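3.2 Material und Aufbau der Tischaufgabe

Gegenstand der zweiten Teilstudie ist das Vorsortieren von Geschirr und Lebensmitteln auf einer gemeinsamen Arbeitsfläche. In der ersten Teilstudie (Abschnitt 3.1) hatten wir die Schränke und Schubladen der Haushalte erfasst, also den Ort, an dem Dinge am Ende liegen. Offen blieb, was auf dem Tisch geschieht, bevor etwas eingeräumt wird. Dort stehen Schalen, die gerade gebraucht wurden, neben solchen, die gleich gebraucht werden, und dazwischen liegt der Einkauf. Wir bezeichnen diesen Zustand im Folgenden als Zwischenlage.

Das Material stammt aus dem Bestand Lencombe, der für die Studie um Verpackungen und frische Lebensmittel erweitert wurde. Er umfasst 88 Gegenstände, darunter 32 Schalen und Schüsseln. Die Schalen wurden so ausgewählt, dass sie sich in Farbe, Dekor und Form unterscheiden, in der Funktion aber weitgehend austauschbar sind. Für jede der 20 Tischaufgaben wurde eine feste Auswahl zusammengestellt und in einem Belegungsplan notiert. Der Plan legt fest, welche Gegenstände auf dem Tisch stehen, gibt aber keine genauen Abstände vor. Kleine Verschiebungen zwischen zwei Durchgängen wurden zugelassen und nicht korrigiert.

Bei den Lebensmitteln haben wir zwischen verpackter und unverpackter Ware unterschieden. Unverpacktes Gemüse wurde grundsätzlich in einem Korb oder einer Schüssel angeboten, nie direkt auf der Platte. Verpackte Ware durfte frei liegen. Diese Regel entspricht dem, was in den Haushalten der ersten Teilstudie am häufigsten vorkam, und sie erleichtert die spätere Zuordnung: Ein Korb mit Inhalt wird als eine Einheit kodiert, solange nichts daraus entnommen ist.

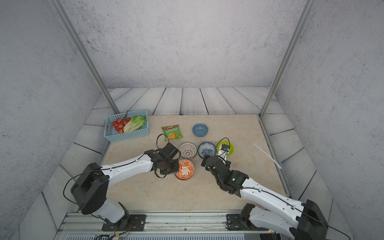

Abbildung 4: Zwischenlage mit fünf Schalen, einem Gemüsekorb und einer Snackpackung auf der Arbeitsfläche.

Die Zwischenlage lässt sich nach drei Merkmalen beschreiben: Gruppierung, Ausrichtung und Randnähe. Als Gruppe gelten mindestens zwei Gegenstände gleicher Art, zwischen denen kein Gegenstand anderer Art steht. Die Gruppierung nach Art ist dabei von der Gruppierung nach Aussehen zu trennen. In Abbildung 4 bilden die Schale mit dem braunen Gittermuster, die mit dem blauen Blumendekor und die gelbgrüne eine Reihe über die Tischmitte, obwohl sie äußerlich wenig gemeinsam haben. Die flache hellblaue Schale steht dagegen weiter hinten, auf der Seite der Snackpackung, und wird deshalb als Einzelstück geführt, ebenso die leicht gekippte Schale mit dem orangefarbenen Blumenmuster vor der Reihe. Eine Sortierung nach Farbe hätte die hellblaue Schale eher dem ebenfalls hellblauen Korb zugeordnet. Beide Lesarten wurden getrennt kodiert, in die Auswertung ging zunächst nur die Gruppierung nach Art ein.

Gekippte oder ineinander stehende Schalen erhielten einen Zusatzvermerk. Als gekippt gilt eine Schale, deren Boden nicht vollständig aufliegt oder deren Rand erkennbar aus der Waagerechten gerät. Der Grad der Neigung wurde nicht gemessen. Im Vorversuch hatten wir eine dreistufige Skala verwendet, die Übereinstimmung zwischen den Kodierenden war bei den mittleren Werten jedoch unbefriedigend. Die Skala wurde daraufhin auf ja und nein verkürzt.

Insgesamt lagen 1367 kodierte Einzelpositionen vor. Eine Einzelposition ist ein Gegenstand in einer Zwischenlage zu einem festgelegten Zeitpunkt. Nicht kodiert wurden Krümel, abgefallene Blätter und ähnliche Reste. Bei teilweise verdeckten Gegenständen wurde die Art eingetragen, wenn Rand oder Dekor eine eindeutige Zuordnung zum Belegungsplan erlaubten, andernfalls blieb das Feld leer. Für den Abgleich mit dem Plan nutzten wir das Programm Soltix, das abweichende Einträge markiert, sie aber nicht selbst ändert.

Die Kategorien für Lebensmittel folgen dem Schema von Bajwa in leicht gekürzter Form. Dort bilden Salat und Tomaten zwei Klassen, Blattgemüse und Fruchtgemüse. Für unsere Fragestellung war diese Trennung entbehrlich, da beides in den Haushalten meist gemeinsam transportiert und gemeinsam abgestellt wurde. Wir fassen sie unter »frisch, unverpackt« zusammen. Knabberwaren stehen in einer eigenen Klasse und werden nicht mit Brot oder Trockenvorräten zusammengelegt.

Zur Kontrolle wurde ein Teil der Aufgaben mit dem einfarbigen Geschirrsatz Nukwood wiederholt. Die Lebensmittel und der Belegungsplan blieben dabei unverändert, lediglich die Schalen wurden ausgetauscht. Damit sollte geprüft werden, ob das Dekor die Kodierung der Gruppen beeinflusst. Die Ergebnisse dieses Vergleichs sind in Abschnitt 4.3 dargestellt.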